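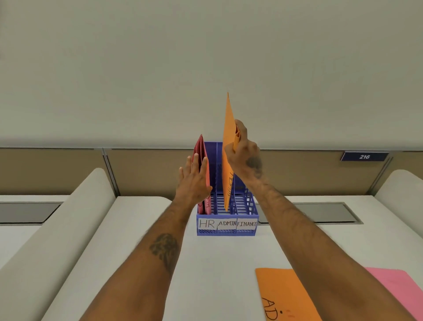 Program Archive Team, Clakville Television

Plerine Song and Performance List: README

This dataset contains the stage performances from the first three seasons of Plerine, our Monday evening dance contest. It has 2962 rows. One row is one performance, also when the same couple danced two times in one episode. The auditions are not included, only the studio rounds.

The list was prepared by Thabiso Venter from the running orders and the music sheets. Please write to him if you find an error in a name or a song title.

Files

performances.csv contains the main table
songs.csv contains title, singer, film or album, and length in seconds
guests.csv contains the guest judges and the episodes in which they appeared

Columns in performances.csv

season: a number
episode: starts again from one in each season
act_name: as it was written on the screen, with the original spelling
song_id: connects to songs.csv
style: one word, chosen by the editor
score: total of all judges, empty if the round had no scores
medley: yes or no

A medley has one row, and song_id gives the song that was played first. The other songs are in the notes column, divided by semicolons. We know that this is not very comfortable for searching.

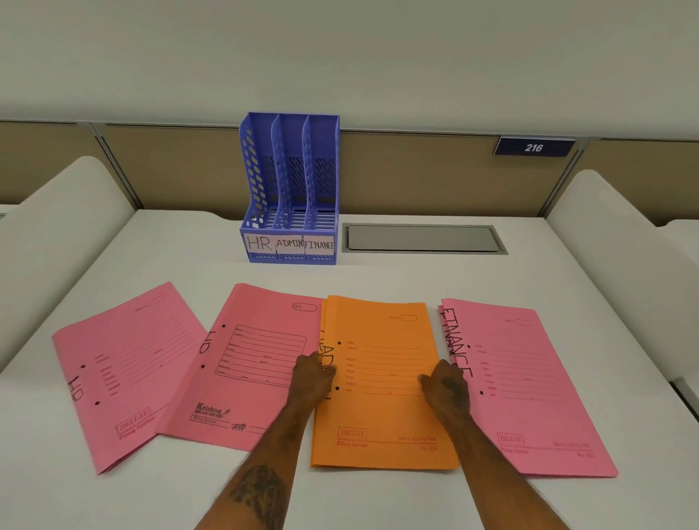 Known problems

In the second season the Du Plessis couple changed their stage name after the quarterfinal. Both names are kept, so please do not count them as two acts.

Almost 200 rows have no style. The scores of the charity special were given on a scale of 20 and were not converted.

Song lengths come from the Plolteck playback system. They show the edited stage version, so they are shorter than the film version in most cases.

Use

Free for use inside the station. For publication outside, ask the archive team first. The music and the video are not part of this dataset.

Changes

April: duplicate rows from the semifinals removed, guests.csv added.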